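From: Njål Myklebust
To: wallport-users
Date: February 26, 2025
Subject: Re: [wallport-users] Extract fan hunting at low duct pressure

> We have the Wallport controller on a Urix fan, 2 bathrooms and a
> utility room on one branch. At night the fan speeds up and slows
> down again the whole time, and you can hear it through the ceiling.
> It was fine until October, when we fitted the new grilles. Raising
> the minimum speed makes it quieter but then the humidity boost
> never seems to drop out. Is the sensor faulty, or is this a
> settings problem? Firmware is whatever it shipped with.

I doubt the sensor. A faulty one on this controller normally sticks at one end of its range, and you would see either a fault code or a fan running flat out. What you describe sounds like a control loop with too much gain for the resistance it is now working against.

The new grilles matter. If they are the Pelness type with the adjustable centre disc, they arrive almost closed, and with all of them like that the fan sits on the steep part of its curve. A small change in speed then gives a large change in pressure, the controller overcorrects, and round it goes. Open the discs before touching any settings. I would start at 8 turns from closed on the bathrooms and leave the utility room wide open, then balance from there. 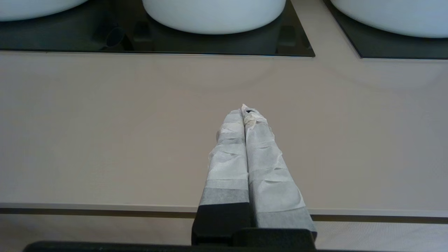 Once the grilles are open, look at the pressure tube. It should enter the duct on a straight length, well clear of the fan outlet and of any bend. Ours was originally pushed in just after an elbow and the reading wandered even with the fan at fixed speed. Moving it further along cured most of that. Check too that the tube has no low point where water can collect. A few drops in the loop will damp the reading and delay it, and delay is the last thing you want here.

For the settings themselves:

Proportional band: the default is narrow. Double it and wait a full night before judging.

Integral time: leave it alone at first. If the fan still swings slowly after the band is widened, lengthen it one step at a time.

Minimum speed: put it back where it was. On our fan that is 700 rpm. Raising it hides the hunting by stopping the fan from reaching the low end of the swing, but the loop is still unstable.

The humidity boost is a separate matter. It drops out when the reading falls a fixed amount below the trigger level, and in a damp house in winter it may never get there. Look at parameter 524 (boost release). If it is set to absolute, change it to relative, so that the controller compares against the daily average -- the manual mentions this only in the appendix. The older firmware has the parameter but ignores it, so do check the version on the start-up screen.

One caution about Magnusson dampers, if you have any on the branch. The spring in the backdraught flap is stiff enough to flutter at low flow, and the noise is easily mistaken for the fan changing speed. Hold the flap open by hand with the fan at minimum and listen. If the noise stops, no amount of tuning will help and you want the lighter spring.

If it still hunts after all that, post the log from one night with pressure and speed on the same time axis -- the export with both columns, please, and not a photograph of the display.

Njål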